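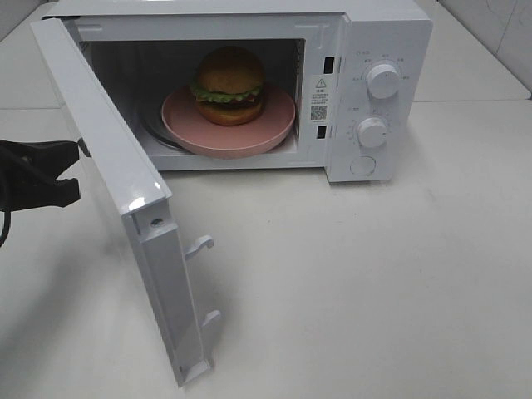 Kitchen circuits, second day

20th June
by Jamie Sedgwick

Started at seven with the panel cover off. Yesterday's map was wrong in two places. The breaker marked "kitchen S" feeds the south counter outlets and also the hall outlet and the light over the cellar stairs. The one marked "spare" is live. It goes to a junction box behind the stove, and from there I lose it.

Measured 126 volts at the panel, no load. On the high side of normal. At the far south counter outlet with the kettle on it dropped more than I like, and the same kettle on the north counter barely moved the needle. Both runs look to be the same gauge where they enter the panel, so the loss is somewhere along the way. Either the run is much longer than it should be or there is a bad splice.

Pulled the outlets one at a time, breaker off, checked dead with the tester each time. The first two were fine. The third was back-stabbed, both wires on the push-in terminals, and the neutral came out with a light pull. Browning on the plastic around that hole. Cut back to clean copper and moved both wires to the side screws. Drop at the far outlet came down by half. The rest of it must be in the hall.

Loads, for the record. The kettle is the worst and short. The toaster oven is nearly as bad and runs for much longer. The fridge settles low after its start and can be ignored except for the start. The microwave draws more than the number people remember, as the cooking power on the box is output and the input is on the rating label. The rule I am using is to keep any one counter under 2,000 watts with everything on it running, and to give the microwave the north side to itself if the wall allows. 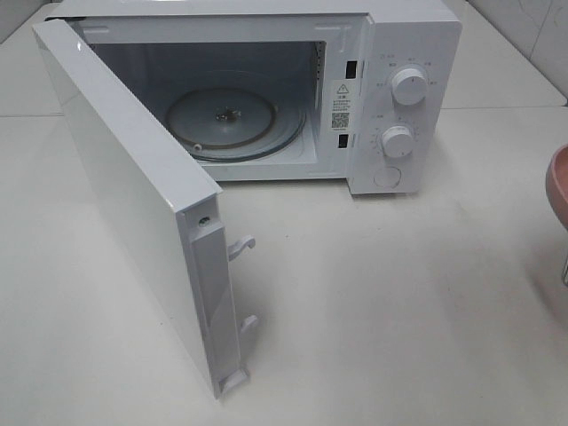
Microwave with the door open, latch hooks on the door edge.

Barış came by at noon and looked at the junction box behind the stove. He thinks the "spare" line was run for a window air conditioner and later extended to the porch. We switched it off and the porch outlet went dead, so he is right about the second half at least. He wants the box moved to where it can be reached. I agree but not this week.

Ordered from Navell: outlets, screw type only, one deep box, a bag of wire connectors. They were out of the box covers. Vinh may have some left over from the shop and I will ask him.

The hall outlet is still open. It has 9 wires in a box meant for fewer, two of them capped and going nowhere I can find. Took no action. Put the blank plate on and taped the breaker off, with a note on the panel door so that Ji-hoon doesn't turn it on looking for the stair light. There is a flashlight on the hook.

Relabeled the panel in pencil. Ink when the hall is done.

Open items:
- hall box, trace the two capped wires
- measure the south counter again with the kettle after the hall is fixed
- ground fault outlet by the sink trips on its own test button but not on the plug-in tester, check for missing ground
- find the other end of the cellar cable
- torque on the neutral bar, several screws took a quarter turn

Stopped at six. Fridge is on the north counter circuit for tonight by extension cord, heavy gauge, laid along the baseboard.

Contact: Jamie Sedgwick | © Jamie Sedgwick | Back to top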